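Home | Features | Materials | Archive | Subscribe

This site uses cookies. By continuing to browse you accept our cookie policy.

The Braid Makers of Festaldale

March 4, 2018

Braided thread is judged first on its pick count, the number of crossings per unit of length. A high count gives a round, firm line that resists fraying. A low count gives a softer line that lies flat and takes a knot with less force. Most of the dispute among braiders concerns the ground between the two.

The Kamberg mill in Festaldale runs 16-carrier machines on one floor and 20-carrier machines on the other. Each carrier holds a bobbin under spring tension, and half of them travel clockwise while the rest travel counterclockwise. If one spring weakens, its strand rides high on the surface and the braid wears there first.

Beatrice Rweyemamu, who manages the test room, pulls samples from every 1000 meters of finished line. Straight breaking strength is recorded, then knotted strength. The second figure is always lower, as the outer strands of a bend carry more load than the inner ones.

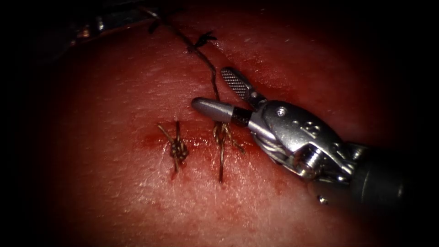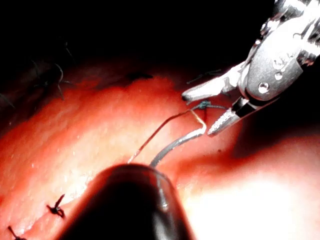
Braided suture tied in two knots (first picture); the open jaws of a grasping instrument (second picture).

Coating is applied after braiding. Wax fills the gaps between strands and reduces drag, but too much of it lets a knot slip. The mill changed its wax bath in October, replacing a heated trough with a Pacheco roller unit that meters the coating by speed.

The largest orders still come from sailmakers and bookbinders. Dokstead, a bindery supplier, takes line number 1331, an undyed thread with a low pick count and a light coat. It is wound on paper cones and shipped without further treatment.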